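Vunik Blue Sorting Tray

I'm Yetunde, and I've been selling these little trays out of my shop in Pesadum since April. They started out as something I bought for my own bathroom counter — then my sister took mine, so I ordered 40 more!

It's a shallow bright blue plastic bin with rounded corners and sides that flare out a bit, so you can get your fingers in easily. The floor has a molded grid of square ribs. 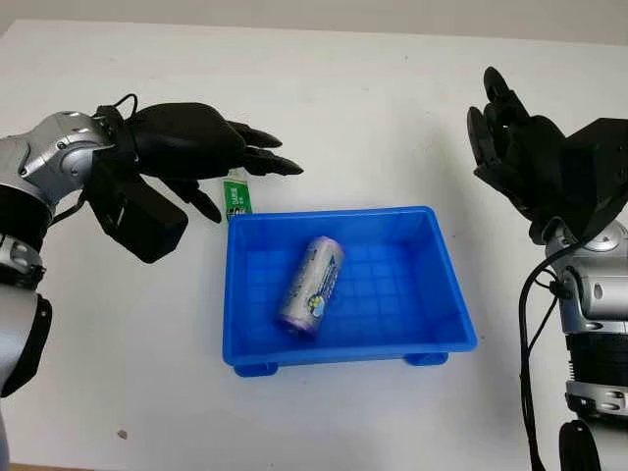

I keep mine by the sink for all the small stuff that used to roll off onto the floor. The little feet lift it off the counter, and I love that part (my old Widmer tray sat flat and got gunky underneath). Rinse it, shake it, done. Toothpaste I like to leave in the box until I need it, and a spare or two goes in next to the cotton swabs.
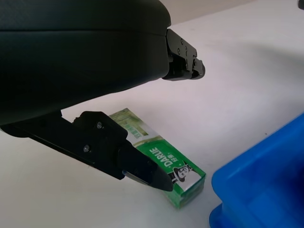

Green toothpaste box, lying flat on the white tabletop. Not included with the tray.

Item 1159. Blue only for now. Buy 3 and I'll ship them together — just leave me a note at checkout.

Yetunde Sani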